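杯子应当按姿态收纳，颜色和套系可以不管

作者：Fotini Lazaridis

家用橱柜里，杯子的摆法通常由两个因素决定：买的时候是不是一套，放在一起颜色是否协调。我认为这两个因素都不应进入收纳规则。规则只需要处理杯子以什么姿态进柜，以及取放时手要走多长的路。

我住在Plurnalville，厨房吊柜的杯架层净高不大，层板间距出厂固定，改孔位要动侧板。去年10月我把这一层全部清空，重新分配了一次。以下讨论以这次重排为基础，适用对象是普通带把马克杯和无把的直身杯，高脚杯和保温杯另算。

先说正放与倒扣。倒扣的理由是防尘，这个理由在敞开式搁架上成立，在带门的吊柜里不太成立。倒扣的代价有两项。第一，杯口是嘴接触的部位，倒扣等于让它长期贴着层板，层板不常擦，杯口就不干净。第二，杯子没有完全晾干时倒扣，内腔水汽排不出去，会在层板上留下圈痕，在杯内留下闷味。Remeck那类带沥水槽的垫子可以缓解第二项，对第一项帮助有限，而且垫子本身又多了一件要洗的东西。我的结论是：有门的柜子正放，没有门的搁架倒扣并加垫。

再说翻转。很多人忽略了一个事实，杯子在洗碗池、沥水架和柜子之间的每一次转移，都可能伴随一次姿态变化。沥水架上杯口朝下，柜内杯口朝上，中间必然有一次翻转。马克杯横过来的时候，把手的方向决定了它好不好控制。把手朝下，横放在桌面上的杯子靠把手和杯身两处支撑，不会滚动；把手朝上则容易绕轴线转半圈再停住。所以中途需要临时横放的，把手应当先转到下方。 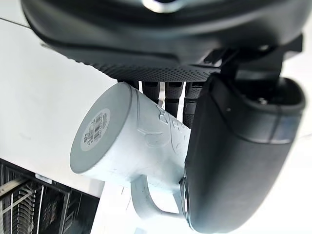 图1　横置的白色马克杯，把手朝下

白色哑光釉的杯子还有一个附带问题，即擦痕。两只杯子在柜内互相蹭，较硬的一方会在另一方表面留下灰色细线。这类痕迹多数是转移上去的物质，用小苏打糊可以去掉一部分，但反复出现说明间距不够。我的做法是相邻两杯之间留出一指宽，把手统一朝右前方约四十五度。这样一层能放的数量减少了，我认为可以接受。Apostolos Gavalas不同意这一点，他在Hornance的住处只有一组吊柜，坚持把手交错、杯身相贴，同样面积可以多放4只。他的算法没有错，只是没有把取杯时连带碰倒邻杯的情况计入。

关于叠放，我的态度更明确：带把马克杯不叠。市售叠放杯在杯底做了一圈凹台，普通马克杯没有，叠起来之后上面那只的重量全部落在下面那只的杯沿上。杯沿是整只杯子最薄、最容易崩口的位置。有人用硅胶圈隔开，效果尚可，但取下层的杯子必须先移走上层，一次取用变成三个动作。按每天取用数次计算，省下的层板面积并不划算。

颜色问题放在最后说。常见的建议是白色归白色，彩色归彩色，由浅到深排列。这样做出来的柜子打开时确实整齐，问题在于它把使用频率不同的器物强行排在一起。粉色的那件如果每天用，就应当放在最靠近把手侧的前排；白色的那件如果只在来客时用，放后排即可。

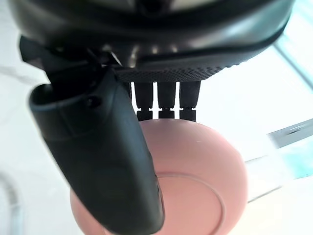 图2　粉色的一件，斜向看去

前排与后排的划分，我用的标准是14天。14天内没有用过的移到后排，再过一个周期仍没有动过的移出这一层，装箱或送人。这个周期没有理论依据，取它是因为和我家换洗抹布、擦层板的周期一致，可以合并成一次操作。Bloxham的几位读者来信说应当用一个月，我不反对，周期长短是次要的，重要的是存在一个周期。没有周期，后排就会变成永久存放区，层板后三分之一的面积等于报废。

有一种反对意见值得回应：家里不过十来只杯子，何必订规则。我的看法是，数量少的时候规则成本也低，写下来不过几行。按每天取放各一次算，单只杯子用不了多久就会超过100次转移，每次都有磕碰的可能。崩口的杯子不能再用，因为缺口会割嘴，裂纹里也洗不干净。与其在崩口之后讨论补不补，不如先把把手方向和间距定下来。

至于层板本身，我目前用的是一层薄防滑垫，剪到比层板前沿短一点，避免翘边刮到杯底。垫子厚了会占净高，正放的高身杯就进不去。选垫之前先量最高的那只杯子，再量层板净高，两数之差减去垫厚，剩下的就是手指的活动空间。这个空间不够的话，高身杯应当换到下层去。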